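Sunday Drivers: An Afternoon With the Lorkley Robot Club

I got to Lorkley at 2 on a Sunday, fully expecting solder smoke and somebody's robot stuck under a radiator. What I found was 7 teenagers, a plate of flapjacks and a row of laptops (I was a tiny bit crushed!). Their robots live in simulation until the regional round in May, and so does the house those robots have to find their way around.

"Chore run 3022," Ffion Sayce told me, budging over so I could see her screen. She's the club's best driver, and she wanted me to try the hallway. It looks easy – pink wall on one side, wood on the other, door standing open at the far end – and I still made a complete mess of it.
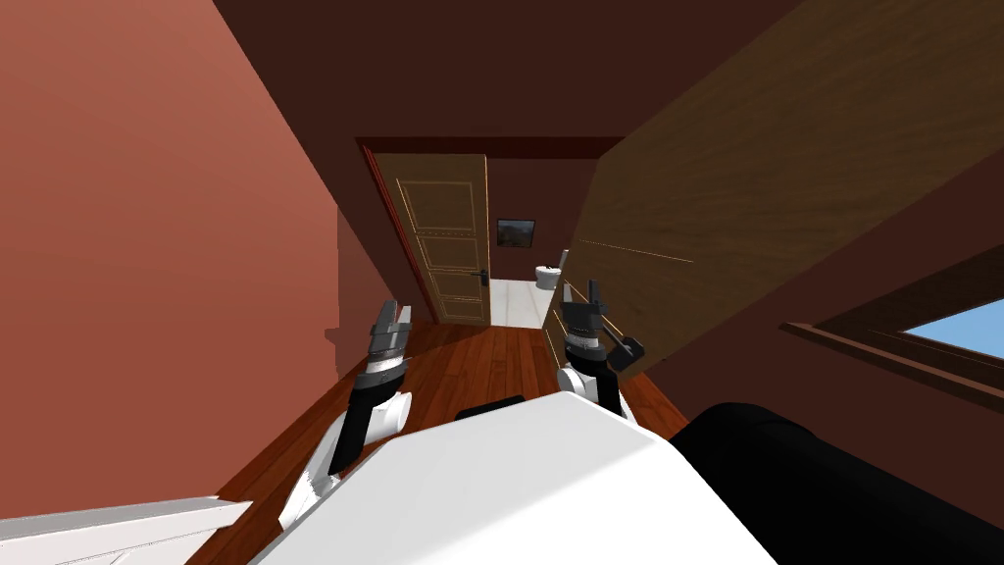 Four teams, one table

The tabletop round is where everyone gets nervous. There are 4 teams going for 2 places, and each gets the same arm, the same room and the same list of small things to pick up and put down somewhere else. Gwawr Kneath has a notebook full of grip settings that she wouldn't let me read, and fair enough!

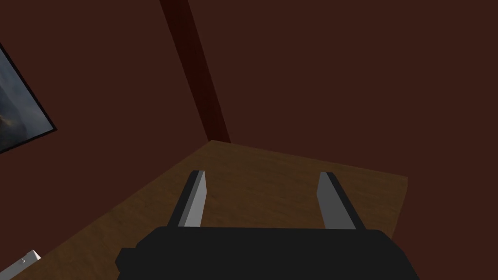

Gwawr learned her trade on Camacho, the club's old practice program, which she says forgave just about anything. The new one, Siltusgate, doesn't. Her trick is to get the jaws wide apart and hold them over bare wood first, then check the angle before going after anything at all. I'd have charged straight in, and when my turn came I did, and I knocked a mug clean off the table. Janka Kolář, who coaches them, just hit reset and passed me another flapjack.

I stayed until they were packing up, and by then I'd made it down that hallway once.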